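Ticket: Save file eaten by the Carus ferry, again
Product: Istel (PC, build 800)
Status: Reopened
Component: Saves / Autosave

Opened April 4, 2026

Summary: If autosave fires while the Carus ferry is loading, the game writes a save that drops you into the sea, under the boat, with no boat. Reloading puts you back in the sea. You have a few seconds of air and plenty of time to think about your choices.

Steps to reproduce:
1. Start from any save after the Bahrami chapter.
2. Set autosave to 3 minutes.
3. Pay the ferryman and stand on the deck until the autosave icon shows up during the fade.
4. Quit to menu, hit Continue.

Expected: I am on a ferry.
Got: I am a fish, briefly.

Before anyone asks, yes, I verified the files. Yes, I updated the drivers. I also turned off the overlay, which fixed nothing but did make my friends list quieter.

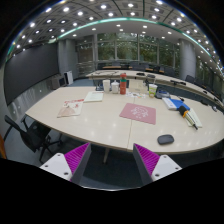
Update 1
Support reply was to delete the config folder. Did that. The ferry still drowns me, and now my inverted look is gone too, so I drown while staring at the sky. Key bindings had to be done over by hand. The config folder should probably not be the first thing you tell people to delete if it also holds their photo mode presets. Mine are gone. They weren't good, but they were mine.

Update 2
Tried the Ultero mod loader with everything disabled, then removed it completely. Same result both ways, so please don't close this as "modded client." The last ticket got closed as "modded client" and I had zero mods at the time.

Went through the log. On a good crossing it says the boat is spawned, then the player is attached, then the save is written. On a bad one the save comes before the attach line. The player position is correct. The boat just isn't there yet, and on reload nothing goes back to check for it.

Update 3
Things that change nothing:
- Windowed or full screen
- Frame cap on or off
- Cloud sync off
- Controller or mouse. I was told to try the mouse because of "input timing." I used the mouse.
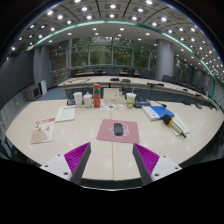
Black mouse on the pink mouse pad.

Things that do change something:
- Turning autosave off before boarding. Works every time, if you remember. I remember on the far shore.
- Sleeping at the inn first. The autosave goes off in bed and the timer starts over. The room costs 70 coins, which is steep for a workaround.

Update 4
Marked "Resolved, fixed in hotfix." Installed the hotfix. The patch notes say "Improved ferry experience." There is now a seagull. The seagull survives the reload and I don't.

Reopening.

Update 5
Partial recovery for anyone stuck with a bad save and no backup: open the console before Continue, load the save paused, and raise your height by 1,000. You'll fall, but the dock streams in on the way down and you can steer for it. Take the feather charm off the quick slot first or the game counts the fall as a cutscene and locks the controls. I got my character back on the second try, minus the horse. The horse is listed as "aboard."

Attached the log, one good save and one bad save. Please leave this open until someone at your end has taken the ferry. It was broken last August too, under a different ticket number, and I would like my horse.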